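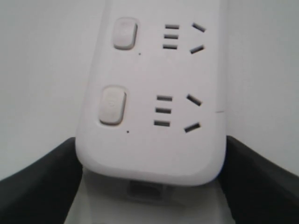
Too sticky for the price, was one reader's verdict on the old Godinho hand cream, and the company seems to have heard that one a lot. The Grorville skin care maker has reworked the formula and the new version goes on sale in September, first at its own store on the main street and then at Potetti drugstores.

Same tube shape, new cap. The flip top is gone and a screw cap is back, after complaints that the flip top leaked in handbags. Godinho says it had 761 replies to a customer survey it ran over the winter, and the two things people brought up most were the greasy feel and the cap. Smell came third.

So the smell has changed too. The old cream had a strong rose scent that some people loved and plenty didn't. The new one is lighter, fig and a bit of green tea, and there is an unscented version for the first time. The unscented tube has a gray label, the scented one keeps the dark green.

What's in it – shea butter, glycerin, oat extract, sunflower oil. Lanolin is out. The company says the cream should sink in quicker than the old one and can be used under gloves. It also says the cream is meant for dry hands in general and makes no claim about eczema or any other skin condition, so anyone with one of those should ask a pharmacist before switching. A patch test on the inside of the wrist is printed on the box as advice.

Sizes are 50 ml and 100 ml. The 50 ml is the one for the bag, the larger one comes with a small key for rolling up the end of the tube. Price is $17 for the big tube. No price yet for the small one, Godinho would only say it will be "in line" with the last one. The old 75 ml size is being dropped and won't come back.

Potetti will carry both sizes in all its Grorville stores but only the scented version to begin with. Customers who want unscented will have to go to the Godinho shop or order online. A store manager at the Potetti on the river side of town said they had asked for the unscented and were told supply was short until later in the fall. Old stock is being marked down now, while it lasts, and there isn't a lot left of it on the shelf by the register.

The cream is still made at the Prilance plant outside town, where Godinho moved its filling line two years ago. The plant also does the company's lip balm and its foot cream, and both of those stay as they are for now. A new foot cream was talked about last year but it has been pushed back, no reason given. The body lotion that used to be sold in the same green packaging has not been made since spring and Godinho says it has no plans for it.

Refill pouches are another maybe. Prilance has tested a pouch for the hand cream, and a few were given out at the Grorville street fair, but the company says the spout clogged and it wants to fix that frist. Shoppers who liked the idea may remember the counter refill that the Godinho store ran for soap. That one is still going, mornings only, bring your own bottle and make sure its clean and dry.

Reaction so far is mixed. Comments on the shop's page run from pleased about the screw cap to annoyed about the rose. Several people asked if the rose scent could be kept as a limited edition around Mother's Day. The shop answered that it had "passed this on" and left it there. One regular said she had already bought four of the old tubes and would be fine till next summer.

Others asked about shelf life. The new tubes should be used within 12 months of opening, same as before. Unopened ones keep longer if they stay out of the sun and away from the radiator.

Testers of both versions will be out at the Godinho store from 10 a.m. on the first day of sale, with free sachets for anyone who brings back an empty tube of any brand. One sachet per person. Online orders open the same morning and shipping is free on two tubes or more. Gift boxes with the hand cream and lip balm come later, closer to the holidays.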